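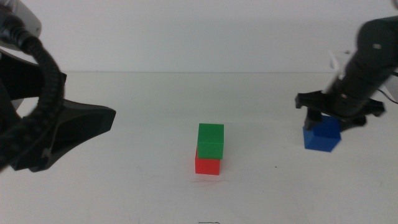
What makes a stack of cubes stay up?

The weight of each cube has to sit over the one below it. Flat faces and a level table do most of the work, and a cube that is a little off centre will still hold as long as its middle rests on the block underneath.

Coloured Cubes
Photos and notes by Vidar Tveit
Page updated 28/05/2024

This page belongs to the Kirnine block albums, which cover plain building blocks and the simple things people build with them. The cubes album deals with plain coloured cubes, stacked low. Arches, bridges and long walls have their own albums, and anything with wheels has gone into Ospina.

Red, green, blue
Green cube on the red one, set slightly back and to the right. The blue cube is over on the right, turned a little so that two of its faces show.

Notes on stacking cubes

Two cubes is the smallest stack there is and a good place to start with young children. Put the first one down flat and let go of it before picking up the second. Lower the second cube straight down. If it lands crooked, lift it off and place it again. Pushing it sideways tends to drag the bottom cube along with it, especially on a smooth table.

A third cube shows up any lean in the first two. Look from the front and then from one side before adding it, as a stack can look straight from one direction and be well out from the other. Glossy finishes slide more easily than matte ones. A sheet of felt under the bottom cube helps if the table is slippery, though a thick tablecloth makes matters worse.

For copying games, one person builds and the other repeats it in the same colours. Keep the order short at first. "Green on red" is enough for most three-year-olds, and "green on red, blue beside them" can come later. Older children usually want to build behind a book or a box and describe the stack out loud for someone else to make. Left and right cause most of the arguments in this version, so it is worth sitting on the same side of the table.

Cleaning

Wipe cubes with a damp cloth and dry them straight away. Painted wooden ones should not be left to soak, or the edges swell and the paint lifts at the corners. Strong colours can leave marks on pale tabletops. A paste of baking soda and water takes off most of them, but try it on a corner first. Scratches in the surface will stay.

Storage

Shallow trays are easier than deep tubs when the colours need to be kept apart. I use old baking trays from the op shop. A drawstring bag is fine for travelling.

About the albums

The albums hold some 1,803 photos between them. Kirnine is the main set, Rutov is for towers and Mirier is for patterns laid flat. I started sorting them in December and have not finished, so a few pages still have no captions and the Rutov index is out of order past the first page.

Teachers and playgroups are welcome to print from the Kirnine set for their own rooms. Please leave the name on. Small prints, 12 cm across, fit the pocket cards we use for copying games, and anything larger is better on plain heavy paper.

Next album: Arches and bridges
Back to all albums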